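Hand-held gripper lost its force limit mid-session, pinched thumb

Bravasix Users Forum > Grippers and End Effectors > Faults and Safety

mvlcek
Posted Thursday, January 18, 2024

We run hand-held grippers for demonstration recording, two per operator, wired back to a controller box under the table. Yesterday the left one closed at full force with the limit set to 30 percent. My operator had his thumb near the pad because he was clearing a piece of tape. He has a blood blister and a sore nail, no break. It could have been worse.

What I have so far:

The limit was set at the start of the session and read back correctly.
The controller log shows a bus dropout on the left channel, then a reconnect.
After the reconnect the log says the limit is 100 percent.
No warning on the screen and no beep.

Firmware is whatever shipped in October. Has anyone else had the limit reset after a reconnect?

finnes_lab
Yes, on the Fikre controller. If the gripper drops off the bus and comes back, it loads its stored defaults, and the default limit is full force. The session settings live on the controller and only get pushed when you press Start. We reported it last year and were told it was intended behavior.

The fix on our side was to write the limit into the gripper's own memory. Open the maintenance page, set the limit, press Store, then power cycle and read it back. Don't skip the read back. One of ours didn't take the first time.

skala_p
I don't agree that this is the fix. Storing a lower default helps, but the root problem is the dropout. A gripper that loses its connection in the middle of a close should stop and hold, or open. It shouldn't pick up again on its own. If you store 30 percent and leave the cable the way it is, you'll have the same event with less force and you'll stop looking for the cause.

mvlcek, how is the cable run? Any strain relief at the gripper end?

mvlcek
Not much. It comes out of the back of the gripper and goes over the wrist or off the table, depending on how the operator stands. The task is moving tennis balls in and out of a tray, so nothing heavy, but the wrists turn over a lot. 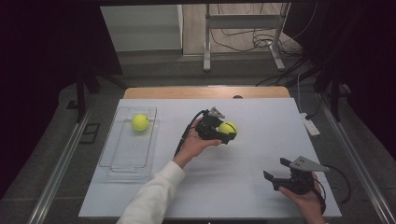 Does the emergency stop cut power to the hand-held grippers?

On our setup it cuts power to the arms only. The hand-held units are on a separate supply, and Jukimov support confirmed that by email this morning. I had assumed everything was on the one circuit, and so had everyone else here.

skala_p
That is a bigger problem than the force limit. I'd stop sessions until the grippers are on the stop circuit.

bohumila_v
I think stopping everything is too much. These are hand tools with small motors. We have used the same type for more than 15 months at Vestmont with one pinch, and that one was a person testing it on their own finger. Put a limit in memory, replace the connector, tell people to keep fingers out of the jaws and carry on.

skala_p
"Keep fingers out of the jaws" is what his operator had presumably been told already. You hold the thing in your hand, so your fingers are never far from it. And a rule doesn't help when the machine moves and you didn't ask it to.

bohumila_v
It closed because he had the trigger down. Read the first post again. It doesn't say it moved on its own.

mvlcek
Fair point, I left that out. He says he was off the trigger. The log has a trigger value just above zero at the reconnect, which could be a light touch or could be drift. I can't tell which from the log.

finnes_lab
Check the zero on the trigger. On reconnect ours takes whatever position it finds as zero. If he was partly squeezing during the dropout and then let go, you can get odd values for a few seconds. Unplug and replug with the trigger half pressed, hands clear of the jaws, and watch the raw number.

mvlcek
Did that just now, 4 times. The raw number was off on all of them, and on the third the jaws closed when I let go of the trigger. There was only a foam block between them. So it can close with no finger on the trigger.

bohumila_v
OK, then I take it back. I wouldn't use it like that either.

skala_p
Please send that log to Jukimov, with the raw values.

mvlcek
Sent. Both grippers are unplugged and tagged for now. Matúš is wiring their supply through the stop relay this afternoon, and I've ordered connectors with a locking collar. I've also asked for a setting that makes the controller refuse to resume after a dropout until someone presses Start. I'll post what they answer.

finnes_lab
If they give you that setting, please post the firmware number too. We would want it on ours.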